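# Talk notes: The Cupboard Above the Fridge

Presten Library, back room. 30 minutes plus questions. Water on the left, clicker on the right, don't mix them up again.

**Opening (slow down)**

Good evening. I've been asked to speak on household storage, which tells you how the spring program was going.

I have one qualification. On 5/18/22 I emptied the cupboard above my fridge for the first time since moving in, and wrote down everything that came out. There were 107 things in it. I had guessed 30, and I'd felt a bit ashamed of the 30.

*(Wait. Somebody will laugh. If they don't, carry on as if they had.)*

Hands up if you have a cupboard above the fridge. Keep your hand up if you can reach the back of it without a chair. Tall people, thank you, you can go home.

**1. What lives up there**

The cupboard above the fridge is where builders put the space they had left over. It's too high for plates and too warm for wine, and it's deeper than any human arm. So it gets the things we've decided to keep without deciding why.

Mine, read straight from the list:

- a fondue set, with five of its six forks
- vases that came with flowers, from people who assumed I had no vase
- the instruction book for a bread machine
- no bread machine
- gift tins, nested, with a smell of old shortbread
- 43 paper napkins from a party I don't remember giving

Pause on the bread machine. I gave it away in Ondus, two apartments ago. The book has moved house with me twice. I've carried it up stairs.

**2. The shiny things problem**

There is a kind of object that survives every clear-out, and it's the bright one. Plain things get used until they wear out, or they get thrown away. A tin with a busy pattern on it just stays. You pick it up, you think "oh, that's cheerful," and you put it back.

I've done this with the same tin every December for years. It once held cookies. It now holds the lid of a different tin.

*(Hold up the tin. Don't open it. The lid falls out.)*

My rule, and you can write this one down if you brought a pencil: before you look at the pattern, look inside. If there's nothing in there, you're storing air. I was storing a lot of air, and some of it was very nicely decorated.

**3. Getting it down**

A practical bit now, for those who came for practical bits.

Get a proper step stool. I used a dining chair with a cushion on it, and the cushion had its own plans.

Clear the counter before you start. You'll need somewhere to put things down, and you'll need it with both hands full. I put the first armful on the stove. I'd like to say the stove was off.

Bring down one thing at a time, even if two would fit. Work from the front. The back is another country and you'll get there when you get there.

Don't sort while you're up on the stool. People read old birthday cards up there. I read most of a manual for a Proveo hand mixer, standing on one leg, and I've never owned a Proveo hand mixer.

**4. Up close**

When you finally get your head in there, you can't tell what anything is. You're too near it. Everything is a shape, a bit of shine, and a dark gap where something might be.

*(Next slide. Leave it up for the whole section.)*

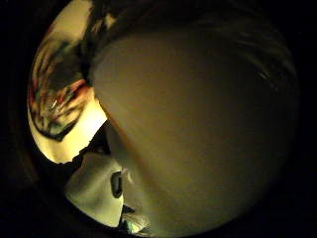 I spent a good while that afternoon being firm with myself about things I couldn't identify. "I'll definitely need that," I said, of something that turned out to be the underside of a salad bowl. You can get very attached to the underside of a salad bowl.

So here's the second rule. Don't decide about anything until it's on the counter and you've taken one step back. At nose distance everything looks important. From across the kitchen you'll find that a good part of it looks like a rummage sale in the rain.

**5. What went, what stayed**

I made 2 piles. Every book on this subject tells you to make more, with labels, and a "maybe" box. I tried the maybe box in Ondus. It's the reason the cupboard was full in Presten.

The going pile went to the thrift store on Enriquez Street. They took the vases with real grace. They already had a shelf of vases. I think the town has one set of vases and we all take turns.

The staying pile: the fondue set, because five forks is plenty if you don't like your guests. The napkins. The tin.

*(If running over, skip to the last section. If running under, do the story of the gravy boat, but the short version.)*

**6. Putting it back**

Put back less than you took out. Put the heavy things low, which in this cupboard means somewhere else entirely. Leave a gap at the front, and try to leave it a gap for a week.

Mine lasted four days. Then someone gave me flowers, in a vase.

**Questions**

They'll ask about plastic containers and missing lids. I have no answer. Say it's a separate talk and look at the clock.

Stack the chairs afterward. Take the tin home.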